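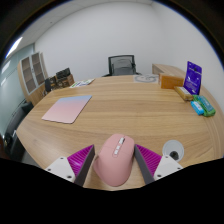
Fedgate Racecourse - pre-meeting inspection checklist with comments
Inspection date: February 6, 2026
Going at time of walk: good to soft, soft in places on the far side

1. Running rail
Checked full circuit, both sides. Two uprights loose on the bend after the winning post, reset and rechecked. PASS

2. Hurdles
All 11 flights pushed over by hand and stood back up. Padding on the second last in the straight is split along the top bar. Replace before declarations. ACTION

3. Take-off and landing areas
Divots filled since the November meeting but the landing side of the third is still uneven for a couple of strides. Roll again, and move the flight on to fresh ground if it has not settled. ACTION

4. Open ditch
Guard rail painted, orange still bright. Birch trimmed level. PASS

5. Bypass markers
Present at every obstacle. Black and white chequered flags in the box at the fence attendants' hut. One pole cracked but usable. PASS

6. Horse walkway, stables to parade ring
Rubber matting lifting at the gate by the Simmont stand. A horse could catch a shoe on it. Fixed down at the time, but the screws are short and it wants doing properly. PASS WITH COMMENT

7. Parade ring and pre-parade
Surface clean. Hedge cut back on the inside. Gate latch stiff - oil it. PASS

8. Wash-down area
Hoses and buckets out, drains clear. Water tank holds 4000 litres and was full. PASS

9. Ambulance track
Firm for most of its length. Soft patch behind the Punetti enclosure, over 66 metres long. Stone has been ordered. The vehicle must be able to keep up with the runners, so drive it again on the morning. ACTION

10. Public viewing areas
Steps swept, handrails tight. Lawn capacity sign still reads 2255 and matches the certificate. Paulík bar marquee not up yet, inspect when erected. PART CHECKED

11. Weighing room
Scales tested. Emergency exit clear. Light out in the corridor to the valets' area. ACTION

Items marked ACTION to be inspected again before the gates open. Copy to the clerk of the course.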